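The Man Who Stacks the Carrots

Behrouz Rahimi on slanted shelves, bruised mangoes and 11 years of arguing with cucumbers

6 Aug 2022

Behrouz Rahimi does not like the word "display." He uses it, because the invoices from the company that built his do, but he winces slightly each time, the way some people do at "moist."

"A display is for watches," he says. "You look at it and you feel poor. What I have is a rack. You look at it and you take a cucumber."

Rahimi runs the produce side of Forkano, a neighborhood grocery that sells a bit of everything and makes its reputation on the part that rots. He has been there 11 years. Before that he sold carpet, then tires, and he claims that both were useful training. Carpet taught him about color. Tires taught him about stacking.

We meet at seven in the morning, his idea, at the end of an aisle that smells strongly of cardboard. He has brought two coffees and drinks most of both.

The rack is what I came to talk about. Two years ago Forkano tore out its old flat tables and put in tiered crates on black metal rails, light wood, angled toward the customer. Rahimi fought for the change for most of a January, against an owner who felt that a table was a perfectly good invention.

"The owner's position was that people have been buying onions off tables for thousands of years," Rahimi says. "My position was that people have been buying the wrong onion for thousands of years, because they can only see the ones in front."

He won, eventually, by dragging an old door into the store, propping one end on milk crates and covering it with peppers. The owner bought three pounds of peppers on his way out and did not mention it again. The order for the new rack went in that week, to a shop fitter called Drudon, for 1,136 dollars a section. Rahimi remembers the figure because he was asked to repeat it several times.

The slope was the hard part. Too shallow and you've bought an expensive table. Too steep and the first customer to pull a sweet potato from the bottom of the pile gets the rest of them in the shins. Siebe Leemans, who did the fitting for Drudon and came back four times to adjust it, recalls the period with the calm of someone whose bill has been paid.

"He tested it with tomatoes," Leemans tells me later by phone. "Every angle, tomatoes. I told him, if you use tomatoes you'll never be happy. Use potatoes. A potato will sit anywhere. He said any fool can display a potato."

Rahimi confirms this. "Siebe is a good man but he thinks like a potato person."

Who goes next to whom

Once the rails were in, there was the matter of seating. Rahimi talks about the crates like a host planning a wedding with a difficult family. Mangoes get the top, because they're the most expensive thing he wants you to touch and the most easily insulted. Put them low and children poke them. Put them next to anything heavy and by noon they look like they've been in a fight.

The cucumbers have caused him more grief than anything else he sells. There are customers who want the pale bumpy kind and customers who want the smooth kind, and each group regards the other as misinformed. He used to keep them at opposite ends. Now he lets them share a crate, the slim ones along the front edge, and reports that relations have improved.

"My mother would only buy the bumpy ones," he says. "My wife, only the smooth. I've been living with this a long time."

And zucchini? He puts a hand over his eyes. Zucchini, he says, gets mistaken for cucumber at least once a day, taken home, sliced into a salad and returned with a complaint. He has tried signs. He has tried a bigger sign. He has come around to the view that a person who puts raw zucchini in a salad and doesn't notice for half the bowl has had an acceptable lunch.

Carrots, though, he will defend against anyone. He buys them with the tops on, from a grower named Vidal whom he describes as "stubborn, but about the right things." The tops cost him shelf space, they wilt before the carrot does, and most people twist them off and leave them behind. He sells them that way regardless.

"The leaf can't lie to you," he says. "A carrot with no top could be from last week or from the Civil War. With the top, you know. Also, you have a handle."

He demonstrates, picking one up by the greens and swinging it a little. It is true that it's a good way to carry a carrot.

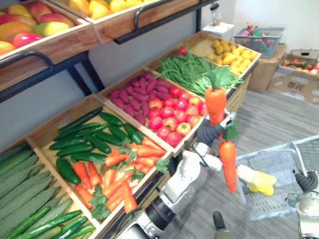 What people do with their hands

Rahimi has spent enough mornings beside the rack to have opinions about shoppers, and he shares them freely so long as no shoppers are in range.

The squeezers are the group you hear most about, and he's softer on them than I expected. Squeezing a mango is fair. How else would you know? He only asks that it be done with the whole palm, like shaking hands with somebody's grandmother. The thumb is what does the damage. He can walk up to the mango crate in the evening and tell you how many thumbs were in that day.

Diggers bother him more. A digger believes that the store has hidden the good ones underneath. "And I do put good ones underneath," he says. "I put good ones everywhere. But now the tomato from the bottom is on top, and the one from the top is down there with the whole family sitting on it."

Then there are the wanderers, who pick up a tomato, lose faith in it two steps later and set it down wherever they happen to be. He finds tomatoes among the green beans. He finds green beans in with the potatoes. Once he found a jar of Prallance mustard bedded down in the sweet potatoes, as if it had been laid there to ripen.

He used to put everything back the moment he saw it. He has slowed down. "One tomato in the beans, fine. It looks nice, the red. Two tomatoes, I come over."

Corn is its own subject. He sells it in the husk and spends the season asking people not to peel it in the store. They peel it anyway, an inch, to look, then put that ear back and take an unpeeled one they haven't looked at. I ask what the logic might be. He says he has been hoping I would know.

The basket question

The other thing Rahimi fought for, with less success, was smaller baskets. He thinks a large basket makes people sloppy. They drop the potatoes on top of whatever's in there and don't find out until they unpack at home, and then it's the store that sells bruised fruit.

His own method, which he will explain to anybody who stands still, is to shop the rack backward. Potatoes and sweet potatoes first, flat on the bottom. Corn after that, lying down. Then carrots and cucumbers, all pointing the same way. Beans go wherever there's a gap. Tomatoes last, and mangoes in your other hand.

I point out that this requires walking past the mangoes twice.

"Yes," he says. "I noticed that too."

Leemans, for his part, does not shop this way. He puts everything in together and carries the basket on his hip. "I buy potatoes," he says. "What's going to happen to them?"

Closing the crates

The store opens at eight, and by a quarter to, Rahimi is tidying as we talk. He does this without looking, turning a pepper, tucking a stem. Every evening the crates come off the rails, get emptied and wiped, and go back with the older produce toward the front. The owner timed it once, hoping for an argument against the rack, and got 65 minutes. The tables had taken 40. Rahimi's answer was that the tables had never been properly cleaned, which he knew because he was the one who hadn't cleaned them.

The crates themselves have held up, apart from two that split and one that a customer asked to buy. Rahimi said no. She came back with an offer for the whole row, for her porch, for geraniums. He said no again but admits he asked Leemans what a spare set would cost. The answer was some 300 dollars, and there the matter rests.

What he wants next is a third tier. He has a spot picked out for it and a list of what would go there: herbs, limes, maybe apricots in season. The quote is 1,524 dollars and the owner has not replied to it. Rahimi isn't worried. He still has the door, out back behind the recycling, and he's keeping an eye out for milk crates.

A woman comes in at one minute past eight, goes straight to the cucumbers and stands there with one of each kind, a bumpy one and a smooth one, looking from the left hand to the right. Rahimi watches her over the rim of my coffee.

She takes a zucchini.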